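4. How reviewers place a side project

4.1 Material

This section deals with written reviews of hard rock records made by musicians who were already known for playing something heavier. The material is a set of 96 reviews, all in English, collected from webzines, print magazines with an online archive, and the review pages of two mail-order shops. Every review is of a debut release by a band with at least one member whose earlier work was filed under death metal, black metal or grindcore. Reissues and live records were left out. So were reviews that simply repeated the press sheet, which we could check in most cases by comparing the wording with the sheet itself.

The reviews vary a lot in length. The shortest is a single paragraph and the longest runs to roughly 3000 words, much of it an account of the writer's own history with the guitarist's former band. We kept both. A short review still has to tell the reader what kind of record this is, and the choice of words is often easier to see when there are few of them.

The second source is a round of 20 interviews with musicians, reviewers and label staff, carried out in Zanmont and Karkby by Kusum Bhatia. Most of them took place in November, when several of the bands were off the road. The interviews were loosely structured. People were asked to bring a review they remembered, good or bad, and to talk through it line by line. Several brought a review of somebody else's record, and these turned out to be among the more useful conversations, as people were freer in what they said about the wording.

4.2 The opening sentence

The first thing we looked at was where the former band appears. In most of the reviews it comes in the opening sentence, often before the name of the new band. The typical form is a clause that gives the player's background and then a verb of movement: he has moved, stepped across, turned, drifted, gone back. The record is placed by its distance from something else. A reader who has never heard the earlier band learns only that it was heavier and that this one is less so.

The debut by Brillel is a fair example. Three of its four members had no earlier recordings at all, yet the reviews nearly all begin with the guitarist and the band he left. The singer is mentioned in the third or fourth paragraph, usually in a comparison with older singers. When she was interviewed she said that she had stopped reading the first half of any review. "I scroll until I find the word vocals," she said, and added that the Karkby fanzine was the only place that started with a song.

Reviewers had their own account of this. One of them, who has written for webzines for many years, said that the first line is there to get the right people to read the second line. The death metal audience is loyal and will look at anything with a known name in it. A new hard rock band has no such audience yet. He saw no harm in it and thought that bands themselves asked for it, given that the name is always in the press sheet too.

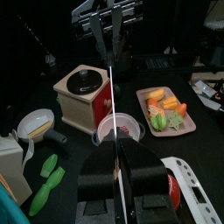 He was right about the press sheets. Of those we were able to get hold of, nearly all named the former band in the first lines, and a few put it in capital letters. The wording in the reviews was milder than in the sheets, though. Where a sheet said "of [band] fame," the review tended to say "best known for" or "formerly of." We take this as a sign that reviewers treat the fact as useful and the boast as something to be toned down.

4.3 Lighter, simpler, older

The second question was how the change of style is valued. We marked every adjective and every short comparison that set the new record against the old one and sorted them by hand. Two readers did the sorting separately and then went through the cases where they differed. The hardest word was "simple," which can be praise in one sentence and a complaint in the next, sometimes in the same review. We ended up sorting it by the sentence that followed.

Three groups of words came out of this. The first has to do with weight: lighter, leaner, looser, toned down. The second has to do with skill, and here the reviewers are divided. Some hear a fast player holding back, and they like it. Others hear the same thing and call it a waste. The third group has to do with age. Hard rock is described as the older style, the one the player grew up on, and so the move is told as a return. Words such as "roots," "first love" and "back" belong here. Nothing in the records themselves tells the listener what the guitarist heard as a teenager, so the reviewers must have this from interviews or press sheets, or they are guessing. In a number of cases the musicians told us it was wrong. One bass player had come to hard rock last of all, well after he had made two albums with a grindcore band, and was puzzled to read that he was going home.

The story of return does some work for the reviewer. A change toward a style that sells better is open to the charge of selling out, and this charge has a long history in metal writing. If the player is going back to what he loved first, the charge falls away. We found it made openly in only a handful of the reviews. In many more it was raised in order to be dismissed, usually in the last paragraph and usually with the word "honest" close by.

4.4 The band name

Band names get more space in these reviews than we had expected. A death metal name is often taken as given, even when it is hard to read or to say. A hard rock name is commented on. It is called catchy, cheesy, a gift to T-shirt printers, or better than the music. The name is also used as evidence of style, and there are reviews in which it is discussed before any song is.

The band Bhutto was an exception. Its reviews say almost nothing about the name, and the few that do ask whether it refers to anything and leave the matter there. The drummer explained in his interview that it had been chosen from a list in the last week before the record went to press, after two other names had been found to be taken. He was a little disappointed that no one had asked. His own favorite on the list had been Karkby, after the town, but the others thought it sounded like a furniture shop.

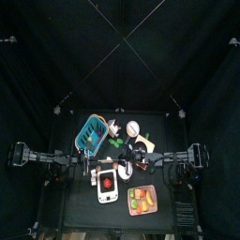
Figure 1. Black tabletop workspace in a dark fabric enclosure, with two black robot arms reaching in from opposite sides.

4.5 Sound and production

Comments on production follow a more regular pattern. Reviewers who mainly write on extreme metal describe the guitar sound first and in some detail - tuning, gain, the way the rhythm parts are doubled - and treat the drums in terms of speed. Reviewers who mainly write on rock start with the voice and the chorus. The same record can look like two records as a result. On the Brillel debut, the extreme metal writers agree that the drums are plain and dry. The rock writers do not mention the drums, except for one who calls them huge.

Label staff were well aware of this. At the Zanmont office of one label, promotional copies went out in two batches with different cover letters. The letter for the metal press spoke of riffs and named the former band. The letter for the rock press spoke of songs and named the producer. The staff member who wrote both said that she had once mixed them up and that the reviews that came back were the best the label had ever had, although she did not think the mistake was the cause. We were not able to follow this up, as the letters had not been kept.

4.6 Limits of the material

The set leans toward bands with a guitarist in the leading role, and we cannot say how a drummer's or a singer's side project would be treated. It also leaves out video reviews, which several of the younger musicians named as the only ones they pay attention to. Reviews in other languages were set aside for practical reasons. The two musicians who had kept clippings from foreign magazines thought that the former band was mentioned later in those pieces, often in a fact box at the end, and a small comparison along these lines is planned with the clippings they have lent us.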